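Velarora Bench Arm Kit, with the Wrist Camera Bracket

Home / Kits / Small arms / Bench Arm

In stock. Ships flat in one box, hardware bagged by step.

We drew up the first Bench Arm on the back of a seed catalog, and I still think it shows, in a good way. It is a small arm meant for people who build things in the garage, or on the patio when the garage is full, or at a shared workshop where you have to clear your stuff off the table by nine. You put it together yourself with a screwdriver, a set of hex keys and a free weekend, and when you are finished you have an arm that will pick up light things, put them down somewhere else, and do it again tomorrow without complaining much.

The kit you are looking at is the second version. The folks who bought the first one wrote to us a lot (thank you, please keep doing it), and nearly all of them wanted the same two changes: a cable run that doesn't snag at the elbow, and a proper place to put a camera. So the cables now go inside the forearm, and the wrist has a bracket with slotted holes that will take most of the little camera boards people already have in a drawer.

What comes in the box

Base plate, turntable and shoulder, with the bearings already pressed in
Upper arm and forearm shells
4 joint servos, labeled, plus the smaller one for the gripper
Two-finger gripper with rubber pads and one spare pair of pads
Wrist camera bracket and its screws
Enia control board, with the firmware loaded
Power supply and cord
Printed build book, spiral bound so it stays open on the bench

You supply the camera, a computer and something to clamp the base to. A Jiang quick clamp fits the base plate nicely and we sell those on the accessories page, but any clamp with a decent throat will do the job.

The numbers people ask for

Weight, assembled: 1,804 grams without the camera
Supply cord: 1,350 mm, wall plug to board
Parts library: more than 2,000 grip shapes to print, shared by owners

That last line is my favorite on the page. The library lives in the Bolanance workshop's file share, and it keeps growing. People have drawn fingers for seed packets, for chess pieces, for bottle caps and for sorting buttons by size. You don't need any of them to get started, but it is a lovely place to lose an evening.

Putting it together

Most builders spend the longest on the shoulder. Take it slowly, leave the big ring of screws loose until every one of them has caught, and then go around twice. The gripper is quick by comparison. Please center the servos with the little setup program before you put the horns on — I skipped this on my own build and had to take the whole forearm apart again.

If you are working at a shared shop, the shells come apart at the elbow with two thumbscrews, so the arm will go back in its box between sessions and you won't have to redo the calibration.

Using the camera outdoors

A fair number of owners take the arm outside in the summer months, and the wrist camera is the part that needs the most patience there. Pale plastic is the tricky customer. In full sun a white molding can lose nearly all its shading, and the software has very little to go on when it looks for an edge. Raised features help. The ridges on the threaded neck here each throw a thin gray line, even with the panels below it close to washed out, and the glossy black folds beside it give a good hard border to find.
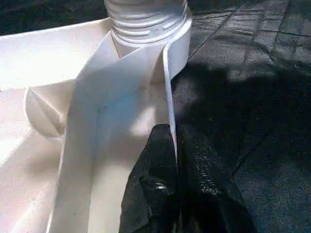

Settings we suggest for bright days

Turn off automatic exposure in the camera panel and bring the exposure down by hand until you can see a little gray in the whites. The shadows will go very dark and that is fine for most jobs. Save it as its own profile, so your indoor settings are still there when you come back in.

Shiny black plastic has the opposite trouble, with small bright glints that move as the wrist moves. Raising the smoothing slider one or two notches usually settles it. The arm itself is happy in the shade or the sun, but it isn't sealed, so bring it in if the sky looks doubtful.

Spares and returns

Every part in the kit can be bought singly, down to the screws. Servos are covered for a year, gears included. If you open the box and decide it isn't for you, send it back with the hardware bags still sealed and we will refund the kit.

Orders placed before noon go out the same afternoon. The next batch of the black shells is due in October; white and gray are on the shelf now.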